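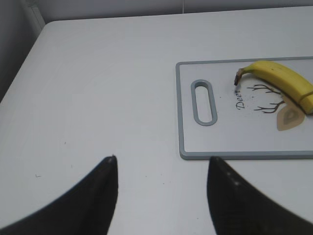
Plastic cutting boards fail slowly, which is how most of us end up chopping parsley on something that should have been retired two presidents ago. Mine get a proper going-over every September, when the garden tomatoes have done their worst. Start by clearing the biggest flat surface you own. A big white table like this one is ideal, with the cutting board off to the right and a good stretch of bare tabletop beside it for whatever you're about to do wrong.

Check for warp first. Lay the board down and press each corner. If it rocks, flip it and try again. A board that rocks both ways can go live in the garage and hold paint cans.

Scrub with coarse salt and half a lemon, along the cuts and then across them. Rinse in hot water and stand it on edge to dry. Leaning it flat against the backsplash doesn't count, as the black line along the bottom of my old Vistetti eventually made clear.

Fuzzy knife scars can be taken down with 200 grit sandpaper, used wet, in the sink. Wash the board twice afterward and wipe out the sink too, unless you enjoy gritty lettuce.

For a board that slides, put a damp dishcloth under it. I spent $20 on a set of Grornetti grip feet before trying the dishcloth. The feet are in a drawer somewhere.

Stains from beets and turmeric mostly fade on a sunny windowsill. Give it an afternoon, then turn the board over and pretend that side was always the top.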